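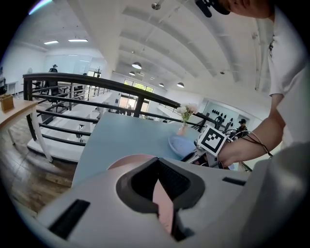
Reiko wanted to know where the other eleven pairs were supposed to come from, if the budget stopped at line 51. She had the spreadsheet open on her knees and was scrolling with one finger.

"From line 52," said Man-lok. "Which I haven't written yet!"

He was having the best Wednesday of his year. Upstairs at Kaltisness they had let him plan the whole order himself – grippers, cables, spare fingers, chargers, the lot – and he had slept perhaps four hours and didn't miss the rest. He loved a price list. He loved the footnotes on a price list, where Vallon admitted that the mounting screws were sold separately and Brutmont admitted that they weren't sold at all.

"Brutmont is 897 a pair," he said. "Vallon is 1441, but look, the cables come with it, and they'll swap a cracked housing in a week. Brutmont wants the old one mailed back first. So you're sitting there with one hand for a month."

"You could buy three Brutmonts and keep one in a drawer."

He stopped. He hadn't thought of the drawer. He took the laptop from her and typed it in, a new column, SPARES, and watched the total climb and then settle somewhere below where he'd feared.

"Reiko, that's wonderful. That's a whole extra table."

"It's a drawer."

"It's a table by April!" He was already adding flowers to the consumables, and plates, since plates would break while people were learning, and then the robot arms would break a few more when their turn came. How many plates did a person break in a month? He wrote around 4 and put a question mark after it.

Halfdan would strike out the flowers. Halfdan struck out anything that wilted. But he had been soft on the subject of arms lately, and had asked twice about the ones from Kurtuluş, the quiet ones, with his hands in his pockets as if it were idle talk.

"Put the arms on a second sheet," Reiko said. "Let him find them himself."

Man-lok made a second sheet. He named it Later, looked at it for a while, and changed it to Soon.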